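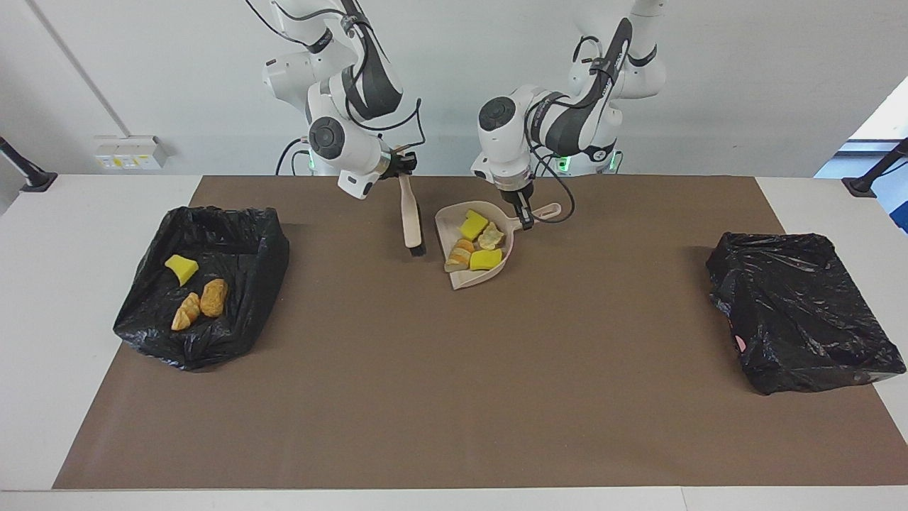
Since the arms came to our prep kitchen at Petemgate I've had to relearn how to leave a table, and I've been tidying for a living for 20 years! So these are my tips for anyone whose work is about to go the same way (Eimear Scanlon on the early shift made me write them down, so blame her).

Line your bins properly. Fold the bag right over the rim and pull it wide. I can poke a crust past a floppy edge with one finger, but an arm tipping a dustpan can't, and you'll be the one picking rolls off the table afterwards.

Put a paper mat down. Plain brown is lovely, you can see what's been missed, and at the end of the day you just roll it up and bin it.

Pick a short, stiff brush with a straight handle. We tried a fancy curved one first and it twisted in the grip every time. Same with dustpans – a decent handle matters more than a rubber lip, and cheap plastic does grand.

Sponges and bread don't sweep alike. Sponges bounce, croissants roll, and broken bits of bun go to crumbs if you press. Clear the big stuff first and leave the crumbs till last. I do it that way at home now too.

Keep your cables and your apron strings apart. Enough said.

As for the job itself, I sweep far less and check far more. My wrists are delighted. I do miss the chat over the bins, though, and I told our manager so, and now we get 5 minutes' overlap between shifts, which I'd push for if I were you. Ask for training before the thing is switched on as well. Ours came in October, weeks after, and by then we'd all picked up bad habits.

Get our tips by email! Join 1575 readers. Unsubscribe at any time.

Comments (2)

Ruairí Mulcahy
We went through this at Tolter. Label the bins for the people as well, or everyone uses whichever is nearest.

Eimear Scanlon
I said write them down, I didn't say put my name on it! You forgot the one about spare bin bags under the sink.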